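Bread tasters wanted for August: bring your doubts

I have been told a lot of things about rye bread. That the dark kind is always healthier than the light kind. That a loaf raised with a starter keeps for two weeks on the counter. That people can taste the difference between a three-day sour and a one-day sour, and will happily pay more for it. I bake for a living and I have repeated some of this across the counter myself, and I am less and less sure that any of it holds up once you take the label off.

So we are looking for 15 people to eat bread with us and write down what they think. It's a blind tasting, spread over four evenings in August, in the upstairs room at Rozīte. You do not need to know anything about baking. I would prefer it if most of you didn't.

What you would be tasting

Plain rye loaves, sliced, no seeds on top and nothing to give away who made them. Some are ours. Some come from Zetberg, who bake at a scale we never will and who agreed to this faster than I expected. A few are supermarket loaves I bought at full price, like anyone else. They range from fresh that morning to several days old, and you won't be told which is which until the last evening.

Each session starts at 6:30 p.m. and takes an hour and a half. You get small pieces, water, a slice of apple between rounds and a paper form. The form asks what you notice, whether you would eat more of it, and how old you think the bread is. It does not ask you to find notes of malt or leather. If you do find leather, please tell me, but in the comments box.

What you get

You will be paid $200 for all four evenings, handed over at the end of the last one. If you miss one evening we will pay for the three you came to. If you miss two, your forms aren't much use to me and I'd ask you to give up the place early so I can call the next person on the list.

You can take home whatever is left over. There will be a fair amount, and some of it will be stale on purpose.

I have seen calls like this where the payment turns out to be a tote bag and a discount code. There is no tote bag. There is no discount code either, and we won't put you on a mailing list.

Who we want

Adults who eat bread at least a few times a week, any kind. You should be able to read and fill in a form in English. Our space is up one flight of stairs and there is no elevator, I'm sorry to say. If that rules you out but you'd like to take part, write to me anyway and we can set up a table downstairs after closing.

Please don't apply if you have celiac disease or any trouble with wheat, rye or barley. All of it is made in kitchens full of flour. Some loaves may contain milk or traces of sesame, and I will send the full ingredient lists to anyone who asks (without the names of the loaves, obviously).

We also can't take people who work for a bakery, a mill or a grocery chain, or who live with someone who does. Food writers are welcome if they can wait until we've finished before they publish anything.

What it's for

Mostly for me. I want to know whether the long sour is worth the fridge space, and at what age our loaf stops being good, as opposed to the age we print on the bag. Zetberg will see the same totals I see. I'm not calling it a study. Fifteen people in a room above a bakery can't prove anything about rye bread in general, and if you later see a poster saying "preferred by tasters" with our name on it, come in and complain.

The forms are numbered, and your name stays off them. Orkico, who do our bookkeeping, will need your name and address to pay you, and that's the only place those details go.

How to apply

Write to Touran Tehrani at the bakery, or leave a note at the counter with a phone number that works. Tell me in a few lines what bread you usually buy and one thing you've been told about bread that you don't believe. I choose from the answers to that second part more than the first - a long letter about your love of artisan baking won't move you up the list.

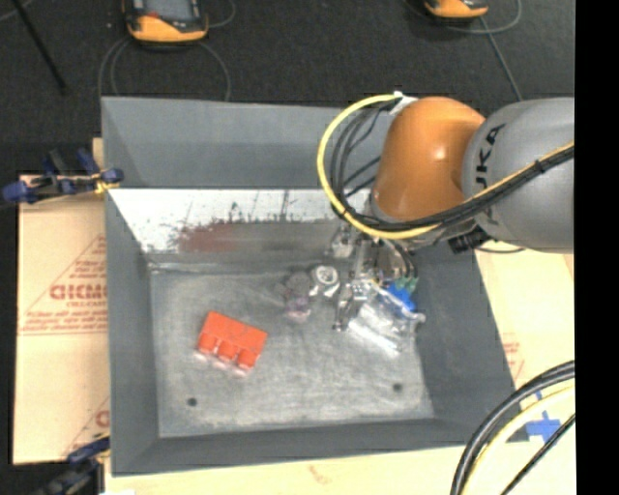

Calls & Vacancies

Status: open, places still available. Everyone who applies gets a reply, including those we can't fit in. Questions about allergens can be asked at the counter any morning before noon.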